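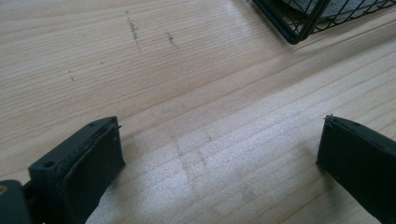

Stuleo Tabletop Notes
README, last touched in September

A small set of notes and pictures on putting kitchen odds and ends into a wire basket and getting them out again. If you came for furniture reviews, the Plovero folder is next door and much better funded.

What's in it
700 short entries in 34 folders, one folder per sitting. Each entry has a picture, a line of text and a tag for the item handled. Sponges are overrepresented. We like sponges.

Tags
sponge, basket, stone, crumbs, other. "Other" holds 40 entries that Siriporn Nuchit swears she will sort out.
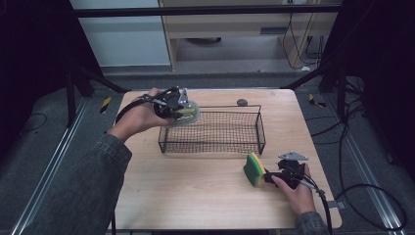

Photo: Siriporn Nuchit / Stuleo

Notes on the sponge tag
Use it for any sponge, with or without a green scouring side. Color goes in the text line. Early folders say "yellow" where later ones say "yellow-green", and we stopped arguing about it in folder 9. The stone is always "stone", never "rock", "pebble" or "the potato".

Known problems
Specks and smudges on the tabletop are tagged "crumbs" even when they are plainly something else. Wood grain has been tagged "crumbs" twice.

Reuse
Free for any purpose, with credit to Stuleo. Send corrections to Siriporn, who reads them all and answers the short ones.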